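March
by the Kitarley newsletter desk

She wants to talk about the table first. Fine. We had maybe half an hour, coffee included, so we talked about the table.

"People come in and ask about the big stuff, shelving, storage," she says. "I always say, what's on the table when you get home? Start there."

She runs the clear-up sessions at Modidell, upstairs from the old Negri shoe store. Three sessions a week, one table each time. She's done it long enough to have strong feelings about pen cups.

"One cup. Markers all in the one cup, caps up so you can grab the color. If it won't fit, a marker has to go." She tests them on the back of an envelope. Dried out ones go right in the trash, no debate.

And plates? She groans. Plates are the thing.

"Everybody leaves plates out. Then a tissue lands by the plate, then it's a trash can. I've seen it happen in ten minutes." Her order is always the same — trash, then dishes, then the little things. She won't let anyone touch the little things until the plates are stacked. Blue on pink, pink on blue, she doesnt care, as long as its one pile and it goes to the sink in one trip.

I ask about kids' stuff. Blocks, toys. She likes a row at the back. "A row looks finished. A heap looks like you gave up." Same for sunglasses, folded, back edge, so you find them on the way out the door.

Some 2,000 people are on the Fleriso mailing list where she posts her tips, and the tip that got the most replies was about odd items. The foam tube, the stick, the thing you can't name. What do you do with those?

"Pick it up. That's it. Once it's in your hand you have to decide."

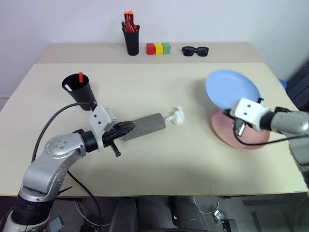
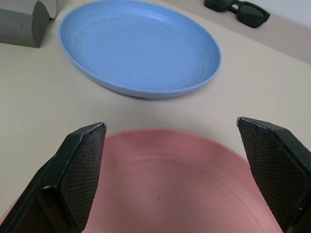

She doesn't believe in bins with labels, or not many. A label is a promise, she says, and by summer you've broken it. She'd rather see an open shelf and a damp cloth hung where you can reach it.

Does her own place look like this? Long pause. "My kitchen, yes. Don't ask about the hall closet." There is a box in there from two moves ago, taped shut. Winter gloves she thinks, maybe a lamp.

Last thing, the wiping. Wipe from the back to the front, crumbs into your palm, and do the raised part if your table has one becuase dust sits up there for months. Then sit down at it. She means that, pull up a chair and have a

sandwich or whatever. New sessions start at 3, bring your own cloth.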